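Trelville repair room adds bench for small kitchen appliances

Countertop ovens and other small cookers now have their own table at the Hotov community workshop

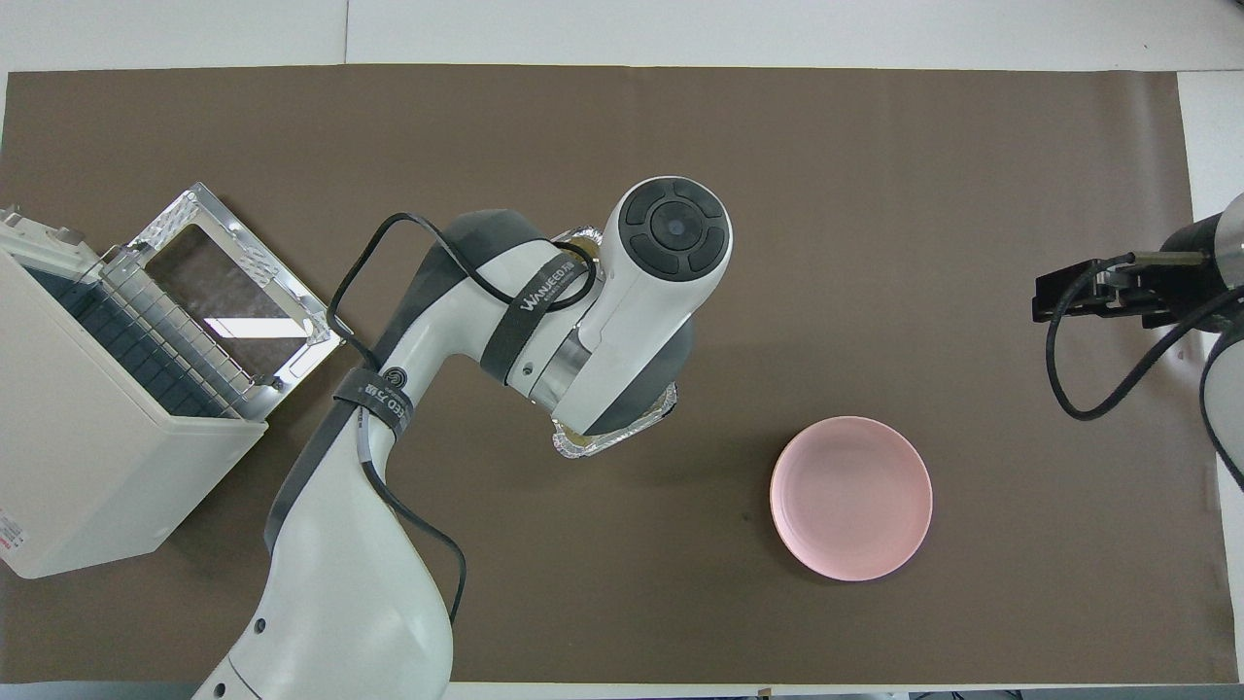

A small appliance shaped like a countertop oven, with its door open and its wire rack showing, on the brown mat at the Hotov workshop in Trelville.

TRELVILLE — Residents with a toaster oven that no longer shuts properly or a rack that has come off its runners can now bring it to the Hotov community workshop, which opened a bench for small kitchen appliances in March.

The bench takes up one side of the workshop's back room on Thevar Street, where the sewing tables used to be. The sewing group has moved to the front, next to the windows.

Linnea Solheim, who runs the workshop, said small ovens were the items most often turned away last year. The workshop logged 507 requests for repairs in that time, and 133 of them were for countertop ovens, toasters or hot plates.

"We were sending people home with them, and a lot of those ovens only needed a good cleaning or a new hinge spring," Solheim said. "We had the tools. What we were short of was a table where you could leave something greasy."

The new bench handles cleaning, doors, hinges, racks, trays, feet and knobs. Wiring and heating elements are left to the electrical table, which is open on the same day but has a separate sign-up sheet. Microwave ovens are not accepted at either table.

Owners are asked to stay while the work is done and to do as much of it as they can. A typical visit starts with taking out the rack and checking the door. Crumbs are brushed out before any water or cleaner is used, and the glass is wiped last.

Sølve Lundgren, a retired appliance fitter who works at the bench, said most of the doors he sees have been bent by use as a shelf.

"People pull the door down and set a full dish on it," Lundgren said. "It will hold for a while. Then one side drops and the heat comes out at the top corner, and they think the oven is worn out."

He also recommends a foil tray under anything that drips, as long as the tray does not touch the element or cover the whole rack. Air has to be able to move around the food, he said, and a rack lined from edge to edge with foil cooks unevenly.

Ovens should be unplugged for at least two hours before they are brought in, and loose crumbs should be emptied at home. Owners should bring the rack and any trays that came with the oven, along with the manual if they still have it. The workshop can look up some older models, but replacement glass is hard to find for many of them and usually has to be ordered by the owner.

The repairs are free. Parts are charged at cost, and there is a jar at the door for donations toward cleaning supplies. Solheim said the mats and hand tools were paid for with a small grant from the Mudia Fund, which also covered new lighting over the bench.

The city's bulk pickup service still takes ovens that cannot be repaired. They can be left at the curb with the cord taped to the body, or handed over at the transfer station during regular hours. The workshop does not keep broken appliances for parts, since it has nowhere to store them.

The appliance bench is open Sunday from 1 p.m. to 5 p.m. Visitors are limited to 2 items each. Sign-up is at the front desk, and the last repairs of the day are started at 4:15 p.m. Parking is available behind the building, and the rear entrance has a ramp and a cart for heavier items.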